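Folding throws the Mahuika way: what I pinched from a robotics study

Posted Mar 29, 2026

I've spent most of the summer helping out on the cloth-handling study at Grencombe, and my linen cupboard has never looked better. The idea is simple enough. People like me pick up and sort blankets with a hand-held gripper, the recordings go to Chie Arai's group, and their Mahuika program learns from them how a robot arm might do the same job. We got through 514 recordings in January alone (my forearm felt every one of them!).

Chie's main result so far is about where you grab. When the program was trained on people grabbing wherever they fancied, it managed a clean single-layer lift a bit more than half the time. Trained on people who went for a raised ridge first, it dropped only 27 lifts out of 2000. I was gobsmacked, and then I went home and tried it on my own pile of throws.

So, my tips, tested on the couch.

Go for the ridge

Before you pick anything up, have a squiz for a spot where the cloth has already bunched into a fold. Pinch across it, with a finger on each side, and lift straight up a hand's width. If you pinch flat cloth you'll mostly drag it along, and whatever's underneath comes too. Patterned stuff is the worst for fooling you, as a busy paisley hides its own folds. Look for the dark gap between layers and ignore the colours.

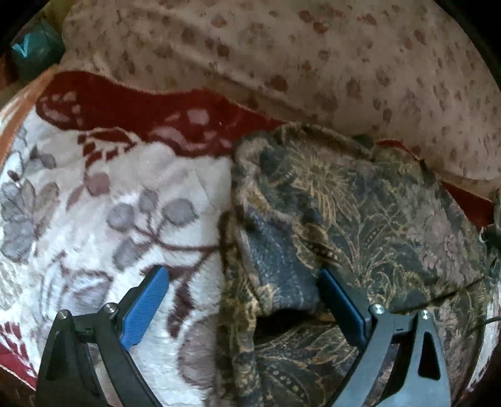
Top one first, even when it's the boring one

I always want to yank out the blanket I'm after. The study had us do it both ways, and pulling from underneath was slower every time, what with all the straightening up afterwards. Take the top throw off, drop it to one side, carry on.

Grippy fingertips beat a hard squeeze

Rupert Wieser, who builds the grippers, swapped the finger pads 2 times before he was happy, and he reckons texture matters far more than force. At home that means rubber dishwashing gloves for slippery quilts and satin edging. You'll hold them with hardly any effort, and it's much kinder to old fringes.

Fleece last

Fleece clings to fleece, so I leave those for the end and give each one a little shake as it comes up. The program still makes a hash of two fleeces stuck together, and so do I. Chie is collecting more of those next, and I'll add whatever I learn.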